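Red or brown onions for pickling?
Forum: Kitchen Table > Preserves and pickles

marwat_s
Doing a quick pickle for Saturday, around 20 people. Recipe says red onions, 700g sliced thin, 400ml vinegar. Corner shop only had brown. Does it matter?? Not driving to Sales again.
Shoaib

tinlid
Brown are fine. Bit harsher. Soak in cold water 10 mins first, drain well.

pegg251
Disagree sorry. Brown go a sad beige and stay sharp for days. You want the purple ones for the colour, the vinegar turns them bright pink by the morning. Half the point of it on a buffet.

tinlid
Colour isnt flavour though

pegg251
No but people eat with there eyes. Made both last November, the beige jar came home full.

dunmow_jan
With pegg on this. Purple, firm, dry skin, no green shoot. And put them on a plain plate – all my patterned ones make it look a mess. My pink one gets used for everything now. 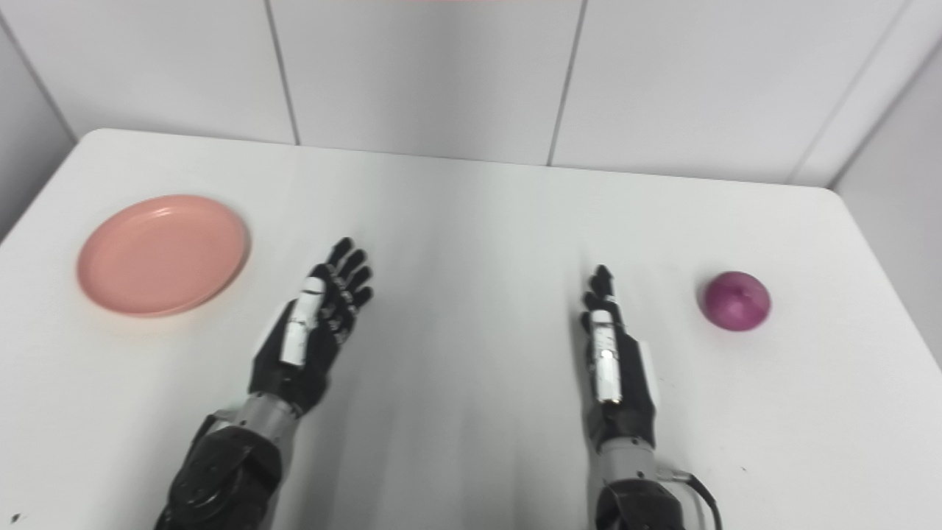
Pink plate and one purple onion

marwat_s
Ok that does look nicer than brown. Is one enough for a small jar?

dunmow_jan
Depends on the jar. I go by weight, never by number, they vary so much. Slice it then weigh it.

tinlid
Still say soak them. Purple or brown.

pegg251
Soaking washes the colour out!! Pour the vinegar on hot instead, takes the edge off just as well. Sugar and salt in the pan first, stir till its gone.

tinlid
Never had the colour wash out. Cold water, 10 mins, not an hour.

marwat_s
Right. Will try the market for purple tomorrow, hot vinegar, no soak. Sorry tinlid. Can I use the Koltell jars with the clip lids or do they need to be screw top?

dunmow_jan
Clip ones fine if the rubber isnt perished. Fridge, eat within 4 days or so I'd say

tinlid
Mine go two weeks easy. Keep them under the liquid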